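Keep the planner out of the last two inches

Most of the arguments I have about robot software end up at the same place, the handoff between the part that plans a motion and the part that touches something. My view is that we give the planner too much of the job. It should get the hand near the object, state what it believes, and then let a simpler controller take over.

I maintain the manipulation stack at Cilta, a small shop that builds kitchen tasks in simulation. We run bottle handling more than anything else, because a bottle is long, smooth and easy to roll. A typical batch is 1,000 episodes overnight. By 7 in the morning there is a report, and for most of last winter the report said the same thing. The planner had produced a valid path, the path had been followed, and the grasp had failed anyway.

A wine bottle lying on a marble counter shows why. The neck and the base are very different targets, and a few degrees of error in the estimated angle moves the contact point a long way down the glass. The fingers can be close to the label end and the plan can still be wrong.

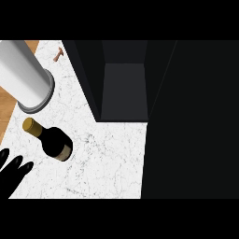

One reader of an earlier draft objected that this is a perception problem and that I was blaming the wrong module. Fix the pose estimate, the objection went, and the planner will do fine with the last stretch.

I don't agree, though I see the point. We spent February on the pose estimate. It got better, and failures in the test set dropped to 37. When I went through those logs, the estimate was good in most of them. What went wrong came later. The bottle shifted slightly at first contact, and the planner was still working from the position it had been given before contact. Replanning took around 700 milliseconds, and in that time a bottle can roll well away from where it was.

The change we made was plain. The planner now stops at a standoff pose and writes out a small record: target, approach direction, and how sure it is of each. A contact controller reads the record and closes the rest of the distance using force and finger position. It has no map of the kitchen. It doesn't know about the cabinet. It has a short leash, and if it reaches the end of it, it backs off and hands control back.

There is a cost. The planner used to guarantee clearance all the way in, and now it doesn't. That matters when the gripper is under a bottle and there is a big dark unit right next to it. We had to add a padded keep-out zone, computed once at standoff, and the padding rules out some grasps that would have been fine.

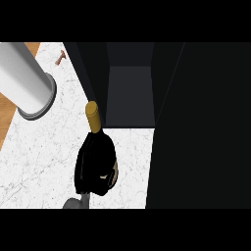 Magaña's answer to the padding is to drop it and let a learned policy handle the entire reach, clearance included, with the planner kept only as a fallback.

That may be where things go. I would still want the handoff written down somewhere I can read it. With the record, I can open a failed episode and tell in a minute which side got it wrong. With a single policy, I have a video and a guess. The Falten tools we use for replay can step through both controllers side by side, and that has saved us more time than any change to the algorithms.

So my request to people writing these stacks is a small one. Log the moment of handoff, and log what the planner believed when it let go. If the two halves live in one process, log it anyway. We added ours in 2 days, and most of that went to arguing over field names.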